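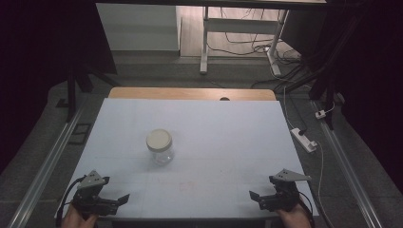 Before you begin with the Dodaveo account, please collect all papers for your residence application in one place and read this section to the end. Most applicants for long-stay residence in Muvby are retired people, and they do the set-up at home in one evening. Clear a table first, so that the papers can lie next to each other. A glass jar with a white screw-on lid, standing alone on a white board, shows how much free space is good to have before the first folder is opened. Small things such as passport photos and spare keys can go into a jar like this until you need them.

## 4. Setting up your relocation file

1. Open Dodaveo and choose **New file**, then **Retired resident**. Do not choose **Long holiday**. This type of file can't be changed later.
2. Enter your name exactly as it is written in your passport, with all middle names.
3. Under **Income**, enter your monthly pension after tax. If you receive two pensions, enter each one on its own line.
4. Under **Housing**, choose **Rented**, **Owned** or **Not yet known**. With the last choice you have 10 weeks to add an address.
5. Upload the scans of your papers. The file accepts 9 documents. If you have more, join the bank statements into one PDF.
6. Press **Check**. Fields with a mistake get a red border.
7. Press **Send to adviser**. You receive a message from Van Hecke, the office that reads the files for Muvby.

**Note:** The deposit for the file is 400 euros. It is taken when you press **Send to adviser**, not before. You can pay by card or by bank transfer, but a transfer takes longer and the file waits until the money has arrived.

**Caution:** Do not cancel your health insurance at home while the file is still open. The status must say **Accepted** – the status **Received** is not enough.

### 4.1 Connecting Stotatik

Stotatik is the calendar for your appointments in Muvby. The connection is optional.

1. In Dodaveo, open **Settings** and then **Calendar**.
2. Press **Connect Stotatik** and type the code from your welcome letter.
3. Choose the time zone. Many people leave their home time zone here and then come to the town hall at the wrong hour.

**Note:** Appointments on Saturday are only for collecting the resident card. For all other questions, please choose another day.

If the code is refused, ask for a new one under **Help**. The old code stops working at once.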